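Search this diary
Type and press enter

January, evening

I want to write about the walk to Bonotitz before I forget the small parts of it. My legs are still tired and I have put them on the second chair.

We left from the bus stop in Drudville at seven in the morning, Catherine Paterson and I. It was still dark and the driver asked us two times if we were sure we wanted to get out. The path begins behind the sawmill and goes up through beech trees. For the first hour I did not like it. My new socks were too thick for the boots, and I was ashamed to say so, and then Catherine stopped to change her own socks and I changed mine also.

At the top there is a stone with the height cut in it, 1,706, and below it somebody has painted the number 30 in yellow, which is the number of the trail. I had read that from there one can see the lake. We saw fog. Catherine ate an egg and told me about her sister's wedding, which will be in the north and will cost too much. I like how she tells a story. She goes away from it and always comes back by a different road.

I also practiced my words. When I came to this country I promised myself to learn the names of trees, and I still mix up the hornbeam and the beech when they have no leaves. The bark of the hornbeam is like a muscle under skin. I wrote this in my pocket notebook with a pencil, and my hand was so cold that tonight I can read only half of the page.
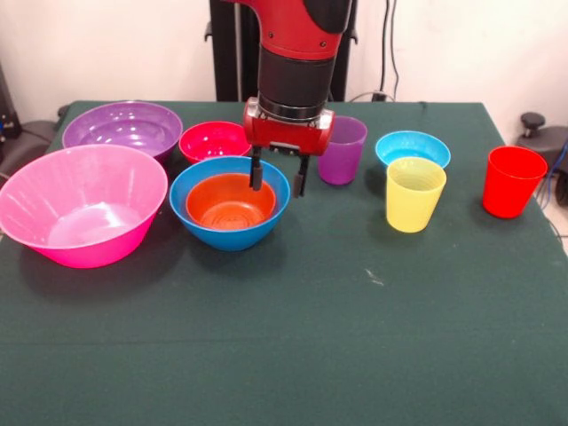
On the way down we lost the yellow marks. There was a place where trees had been cut, and I think the marks went away with them. We walked along a stream for a long time, and I was quiet, and Catherine sang, which is how I knew that she was worried too. Then we heard a dog, and after the dog came a man with a bag of walnuts. His name was Marek Polák. He said we were only 200 meters from the road and he pointed with his whole arm, like a person on a monument. He gave us walnuts. I have five left in my coat pocket and I would like to keep one.

In Bonotitz we had soup at Szilágyi, the small restaurant next to the church. It was bean soup with smoked meat and vinegar, and my glasses were covered with steam so I ate the first part of it almost blind. The bread was yesterday's bread but I did not mind it. We paid and then sat longer than was polite, until the lady began to put the chairs on the tables.

The bus home came at 2 minutes past five. I slept against the window and woke with a red mark on my forehead.

Tomorrow I must call my mother, wash the boots (not in the sink) and return the map to Catherine, who wants to try the longer way in spring, over the hill at Drokavton. I said yes before I asked how long it is.

3 comments
Share 2

Contact | Copyright, all texts by the author | Back to top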